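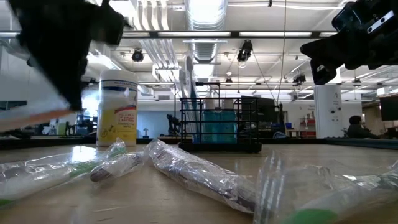

Rubrique : Maison & automatisation

« Ranger un panier, c'est encore du travail »

Elle dirige les essais domestiques chez Rutemis et préfère qu'on ne cite pas son nom : dans son équipe, explique-t-elle, les résultats sont signés à plusieurs. Avant cela, elle a passé six ans dans la logistique, chez Moncrieff, à équiper des lignes de préparation de commandes. À la question de savoir si les machines peuvent faire le ménage à notre place, elle répond non, puis demande de quel ménage on parle.

« Passer l'aspirateur sur un sol dégagé, oui, depuis longtemps. Remettre les affaires de toilette à leur place, c'est autre chose. Les gens pensent que c'est plus facile parce que c'est petit. »

Son équipe travaille sur des tâches courtes, avec des produits achetés au supermarché. Sur la dernière série, elle donne ses chiffres sans se faire prier : 819 essais, dont 700 menés au bout sans intervention. Le reste se partage entre les objets lâchés, les prises ratées et les arrêts demandés par l'opérateur. « Sur une ligne, avec un taux pareil, on vous rend la machine. »

Le plastique transparent lui donne plus de mal que tout le reste. Un emballage froissé renvoie la lumière du plafond, ses bords se confondent avec ceux du voisin, et il se déforme dès qu'on le pince. « Une bouteille avec un bouchon, vous savez où la prendre. Un sachet, il faut décider. Un enfant décide sans y penser. »

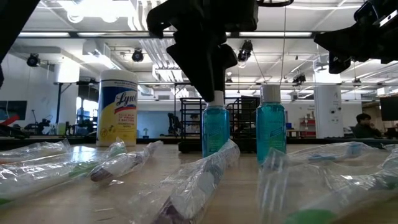 Et dans les ateliers ?

Elle trouve la comparaison souvent mal posée. Chez Moncrieff, une cellule répétait le même geste toute la journée, sur des pièces présentées toujours dans le même sens. Quand un carton arrivait de travers, quelqu'un le redressait. « On appelait ça de l'automatisation complète. Il y avait quand même deux personnes par équipe pour remettre les choses droites. »

Le logiciel Brinov, que son équipe utilise maintenant, accepte davantage de désordre. Il a fallu 73 démonstrations pour obtenir un premier rangement correct, et beaucoup d'autres quand on a changé de contenant. Elle ne croit pas aux annonces de robots ménagers pour l'an prochain.

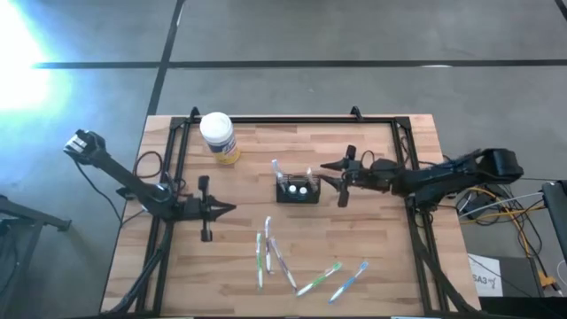 La vitesse reste son principal reproche. Elle a chronométré un rangement complet à 17 minutes, là où elle met moins d'une minute dans sa propre salle de bains. Les brosses à dents l'occupent particulièrement : deux debout dans le support, cinq encore couchées sur le bois, pas toutes dans le même sens, et chacune demande une approche différente. « Il faut la saisir, la redresser, puis viser un endroit étroit où il y a déjà autre chose. Ce sont trois problèmes, et le dernier est le pire. »

Elle cite les essais d'Istow, un fabricant qui a renoncé à la salle de bains pour se concentrer sur le linge plié. Elle comprend ce choix, sans l'envier. « Le linge, personne n'en meurt si c'est mal fait. Une brosse à dents tombée par terre, vous la jetez. »

Combien paierait-elle pour une telle machine chez elle ? Elle réfléchit un moment. « Aujourd'hui, rien. Il faudrait que je reste à côté pour la surveiller, et pendant ce temps j'aurais rangé. » La prochaine série d'essais commence en mai, avec des tubes de dentifrice entamés.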